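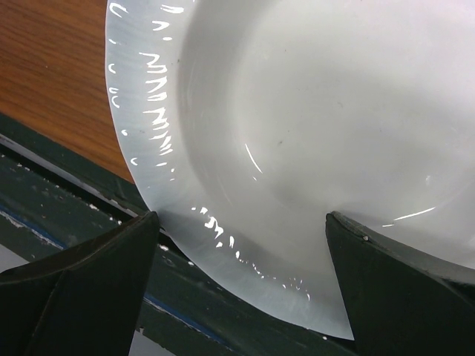
Airline miles: the great tidy-up

Zelier members will have had the email by now, the one with the subject line "Exciting changes to your account." Regular readers know to sit down before opening anything from an airline that uses the word exciting.

From November, the short-haul award seat that used to cost 2000 miles will cost 3000. It's the same seat. The knees of the person behind you are included, as before. Zelier calls this "simplifying the chart," and I'll grant that one column is simpler than two.

Bookings made by September 30, 2018 go through at the old rate, even for travel next spring. If you have a small pile of miles and a vague wish to visit somebody, book it now and be vague about the dates later. Changes are free up to eight days before departure, provided you make them by phone. The website will offer to do it for you and then charge you, so don't let it.

Ruby-Lee Rewi wrote in to ask whether miles moved over from Trilbridge will post in time. Mine took a weekend. Elīna Laur's took eight days and two calls, the second of which she describes as "mostly flute music." I wouldn't cut it close. Check that the name on both accounts matches exactly, too, middle initial and all, or the transfer sits in a queue with no one looking at it.

A word on luggage while I have you. Award tickets still come with one checked bag, but the Milik fare does not, and the two sit side by side on the booking page in nearly the same shade of blue. I have paid for this lesson already (at the counter, with a line behind me) and you're welcome to it secondhand.

Next issue: the Ķēniņš airport hotel, its shuttle, and the forty minutes I spent waving at the wrong one.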